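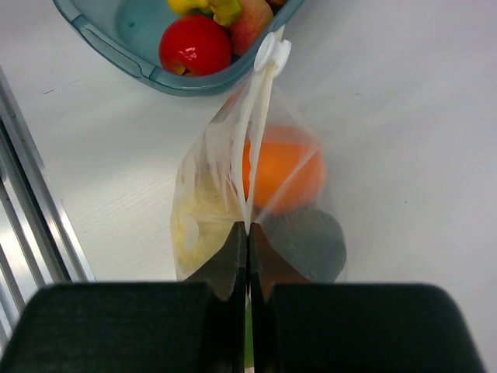 Wrist cam, bag held by the closure strip, basket behind.

October 17, 2025

Bag day. I spent most of it on the grasp planner and hardly touched the controller, so Lâm, if you're looking for the force loop changes, they're still on my branch and still half done. Sorry!

The trouble with the clear bag is the same as it was in March: the segmenter loves the fruit and doesn't care about the bag. Ask it for objects and it gives you a lovely tight mask round the orange, a decent one on the yellow thing to the left of it, and then a sort of shrug for the film. The planner then does exactly what it's told and goes for the orange, through the plastic, as if the plastic weren't there. I've got a folder of those attempts and I'm not proud of any of them.

So the new idea (Mavis's, really, I just typed it in) is to stop asking for the bag at all and ask for the strip. It's white, it's narrow, it's more or less straight, and there's a knobbly white clip at the top end to tell you which way up you are. I fit a line to the strip pixels, take the clip as one end, and put the grasp point a set fraction of the way down. The jaws then close across the line. In the picture they've got the strip and the film together, which is what I wanted, because pinching film alone gives me nothing to track afterwards.

Things that went wrong on the way:

The white table. White strip on white table, of course. Where the film sits between them there's enough contrast from the wrinkles, but the line fit kept wandering off on to bare tabletop. Adding a check that the strip has to pass over or next to a fruit mask cured most of that. It's a bit of a bodge, and it'll fall over the first time we use an empty bag.

The rail. Those grooves down the left are long, bright and straight, so my line fitter thought it was Christmas. I've masked out that side of the view for now. Proper fix is to use the arm pose and project the rail into the camera, which Rochelle already has code for in the Saha repo. Must ask her before I write it all over again.

The basket. Once the bag is upright and close to the basket, the clip sits right up against the rim, and the collision checker sees bag and basket as one lump. It refused to plan a lift at all until I let it ignore contacts within 6 mm of the clip. Six is a guess. I'd like it to be 3, but at 3 it goes back to sulking.

Also the pinky-peach fruit inside the basket got added to the bag's contents in the scene graph, which made the bag's bounding box enormous. I've put in a depth test and am leaving it at that until Monday.

I logged 21 runs with the strip planner under the usual naming, on the Flesetdale share. Don't use the ones before the rail mask went in, they're tagged "rail" and are only good for a laugh. Replanning when the strip estimate shifts is still slow, 1255 ms in the worst log, and nearly all of it is the collision model being rebuilt from scratch. There's no need for that, the basket isn't going anywhere.

To do next:
- cache the basket mesh
- ask Rochelle about the rail projection
- try a grasp point higher up the strip, nearer the clip
- finish the force loop (yes, Lâm)
- find out what the dark grey round thing in the bag is called in the object list, the classifier keeps changing its mind and so do I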